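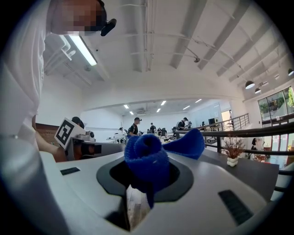
Kátia Bragança would begin with the clocks and leave the map alone for now. If the tag pose jumps only when the hand moves fast, she wrote, then the tracker is probably fine and your two streams do not agree about what time it is.

I answer her here in the thread and not in the private message, so that others can read it also.

Kátia, thank you. I checked the clocks first, and I should have written this in my opening post. Both grippers take the time from the same machine before each take. I plotted the offset for one long session and it stays under 4 ms. It grows a little when the recorder is hot, but it never makes a jump. The error I have is a jump. The trajectory of the left gripper is smooth, then it moves 7 cm to one side in a single step, stays there for a while, and comes back.

To repeat the setup for those who did not see the older thread: two hand-held grippers, fisheye on each, marker on top of each. The SLAM gives the pose of each gripper in the room. The marker of one gripper, when the other one sees it, gives the relative pose between them. We use Zutari for the visual-inertial part and our own small package, Midow, for putting the two trajectories together. The task is handling cloth.

mirela_fontes

caua.toledo wrote:

How are you weighting the marker factor against the SLAM pose? If you took the default covariance in Zutari, it is much too confident for a tag near the border of a fisheye. A jump that stays and later returns sounds to me like a relocalization against the wrong part of the map, and after that the marker pulls it back.

Also, what is your mask? I would look there before touching anything in the solver.

mirela_fontes wrote:

The weighting is fixed, one value for all distances. I know this is not good. The mask is one polygon that we drew by hand in April of last year, for the old housing. I thought it was still acceptable.

caua.toledo wrote:

Then it is probably not acceptable :)

With the old housing the gripper body covered less of the lower part, if I remember correctly. Every feature you detect on your own gripper is a feature that does not move when you move. Give the estimator enough of those and it begins to believe that the hand is standing still.

jussara_b wrote:

I do not agree that the mask explains this. Features on the own body would make the pose drag behind, or drift slowly. They would not give a clean step to the side. RANSAC throws most of them away as soon as the hand has some speed.

I had the same kind of step with Zorkard, which is another front end, and for me it was the loop closure. Our hall has many equal lamps and equal windows. The place recognition matched one row of lamps with the next row and the whole trajectory was shifted. Please look if your step is parallel to something that repeats in the building.

Jussara Brandão

mirela_fontes wrote:

This was a very useful question. I exported the takes again and drew the steps on the floor plan.

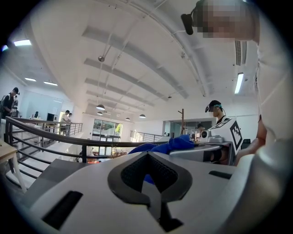
The steps are almost all in one direction, the long direction of the room. I did not notice it before, because I was looking at x, y and z in the frame of the first pose, which is different in each take. Now I have put everything in one common frame and it is very clear. I think Jussara is right about what repeats: the dome lamps hang along the length of the room, and the long beams of the ceiling go the same way. The gripper camera looks up for most of the time, so the estimator has much more ceiling than table. The blue cloth gives it very little, because it changes its shape in every moment that we touch it.

But I would like to say that Cauã is also partly right. I counted the features in one bad segment. Of 523 inliers, a large group was on the gripper body, mostly on the border of the rubber pad and on the dark slots. They survive RANSAC because the hand is nearly still when the person is arranging the cloth. So in these seconds the estimator has little motion to work with, and then a wrong loop closure can win easily. Could it be that both things are needed for the step?

jussara_b wrote:

It could be, yes. I take back the part about RANSAC, I was thinking about fast motion only.

For the loop closure: raise the minimum number of inliers, and ask for agreement from several keyframes in sequence before the closure is accepted. In Zorkard this was one parameter. In Zutari I believe it is two, and the second one is badly named.

edileuza wrote:

Please be careful with that advice. I raised the same threshold last year and the steps disappeared, but then in long takes we had no closures at all and the drift at the end was worse than the step. If the grippers only have to be correct with respect to each other, I would switch off loop closure during the take, localize against a map made before, and let the marker do its work.

Make the map with a slow walk, nobody handling anything. Go close to the table and also go far from it.

Edileuza Fontes

caua.toledo wrote:

I disagree with switching it off. A premade map becomes old the first time that somebody moves the furniture, and then you have a failure which is much harder to see. People walking in the background are no problem, they are rejected. Chairs and tables are a problem, because they stand still in the wrong place.

edileuza wrote:

We make a new map every morning. It is a short walk. I prefer this to finding one step in a hundred takes.

katia.braganca wrote:

I withdraw the clocks, then. But one thing about the marker. You said the weighting is one value for all distances. When the tag is tilted away and only a few pixels wide, the planar pose has two solutions and the solver can choose the mirrored one. This also looks like a jump, but mostly in rotation. Mirela, do you see any rotation in your step?

mirela_fontes wrote:

In most of the steps there is nearly no rotation. In a few there is a lot, and those are not parallel to the room. So I think I have two different errors and I was treating them as one. I will separate them.

What I did until now:

New mask, made from the CAD of the present housing and projected with the fisheye model. It takes away much more than the old polygon. The fingers are still a question, because they open and close, so I masked the whole area they can reach.

Loop closure off during the take, map made before, as Edileuza wrote. I understand the objection of Cauã. For this reason Midow now prints the reprojection error against the map for the first 500 frames, and stops the processing if it is too high. The limit is only a guess for the moment.

Marker weight that depends on the size of the tag in pixels and on the angle. For Kátia's case I compare the errors of the two solutions, and if they are too similar I drop the detection.

With these three changes the parallel steps are gone in the takes that I processed again. The rotation ones are fewer, but I still have them. Mar 3, 2018 is the date of the version that I put in the Midow repository, if somebody wants to compare with the one before.

caua.toledo wrote:

Please test the mask alone, with closure on. You changed three things together, and now we cannot know who was right.

mirela_fontes wrote:

Yes, this is fair. I will run it tonight on the same takes and post the plots here.

pacheco wrote:

Does the CAD mask handle the small difference in how each camera sits in its mount? Ours are rotated by a degree or two between units, and a mask that fits one gripper leaves a thin line of plastic on the other.

mirela_fontes wrote:

No, it does not. I use the same mask for both and enlarge it by a few pixels. The left one does have such a thin line, now that I look at it, near the edge of the shell. I will make one mask for each unit before I run the test of Cauã.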